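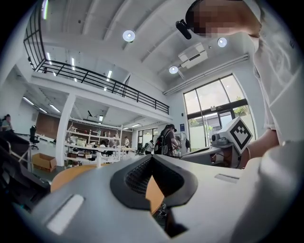 Chez Inudero, les journées de collecte se terminent par une opération assez peu spectaculaire : Ximeng Xiong copie les cartes mémoire, lance un script et attend. Le script affiche une ligne par démonstration. Vert, la trajectoire est exploitable. Orange, il faut la regarder. Rouge, elle part dans un dossier que l'équipe appelle la cave.

Une démonstration, dans le vocabulaire de la maison, c'est un geste complet effectué par une personne avec deux pinces tenues à la main : prendre un objet, le poser, le plier, l'ouvrir. Chaque pince filme ce qu'elle a devant elle. Un cube imprimé de motifs noirs et blancs permet de retrouver sa position dans l'espace, et une petite caméra portée sur la tête fournit un point de vue général. Aucun bras robotisé n'intervient à ce stade. Il arrivera plus tard, quand le modèle aura appris quelque chose.

« Le matériel, on l'a stabilisé assez vite. Ce qui nous a pris du temps, c'est tout ce qui se passe entre l'enregistrement et l'entraînement », explique Jaqueline Solís, responsable du logiciel. Elle a rejoint l'entreprise en février, après plusieurs années passées sur des outils de cartographie.

Le logiciel en question s'appelle Varar. Sa première tâche est de mettre tout le monde à l'heure. Les caméras ont chacune leur horloge, et ces horloges dérivent. Un décalage de 30 millisecondes entre la main gauche et la main droite suffit à fausser un geste où l'une tient pendant que l'autre tire. La première version se contentait de recaler le début des vidéos. Sur les séquences longues, la fin ne correspondait plus à rien. Varar estime maintenant la dérive tout au long de l'enregistrement, en comparant les mouvements mesurés par les centrales inertielles à ceux que l'on déduit des images.

Vient ensuite la localisation. Guoqing Dai, qui a écrit cette partie, travaille avec des objectifs très grand angle. Ils voient beaucoup de décor, ce qui aide à se repérer, mais ils courbent les lignes droites et écrasent les détails sur les bords. Un marqueur situé dans un coin de l'image peut y perdre assez de netteté pour que ses angles soient mal placés. L'algorithme attribue donc à chaque détection une confiance qui baisse à mesure qu'on s'éloigne du centre. Quand une main ou une manche passe devant le cube, il s'appuie sur l'inertie pendant un court moment, puis signale un trou s'il n'a rien retrouvé.

Les grandes pièces lumineuses posent un autre problème. Les fenêtres saturent, l'exposition change lorsque la pince pivote, et les points de repère choisis sur un mur clair disparaissent d'une image à l'autre. Dai a fini par bloquer l'exposition au début de chaque séquence. Les images sont moins jolies. Les trajectoires sont plus régulières.

Lors de la dernière campagne, Varar a reçu 788 démonstrations. Boyang Deng a relu lui-même 100 de celles que le programme avait classées en orange, pour vérifier où passait la limite. Il en a récupéré 30, presque toutes des gestes lents que le filtre prenait pour des arrêts. Le seuil de vitesse a été modifié dans la semaine.

Reste la planification. Une main humaine ne se soucie pas des butées d'un bras à six axes. Un outil baptisé Toltley rejoue donc chaque trajectoire sur un modèle du robot et cherche une suite de configurations articulaires qui la respecte. S'il n'en trouve pas, il déplace virtuellement la base du robot et recommence. Junhao Fang, qui le maintient, refuse pour l'instant de lisser les gestes afin de les faire passer. « On l'a fait une fois. Le robot refermait la pince à côté de l'objet, très proprement. »

L'équipe débat aussi de ce qu'il faut faire des hésitations. Solís voudrait conserver les prises ratées suivies d'une correction, utiles selon elle pour apprendre à se rattraper. Deng préfère les étiqueter à part en attendant de mesurer leur effet. Varar leur réserve un champ depuis la dernière mise à jour, mais il est encore rempli à la main.

La prochaine version doit donner son verdict pendant la séance, sur un ordinateur portable posé près de l'opérateur, pour qu'une démonstration inutilisable puisse être refaite aussitôt. Le calcul de localisation est encore trop lent. Dai en réécrit une partie, et Xiong continue de copier les cartes le soir.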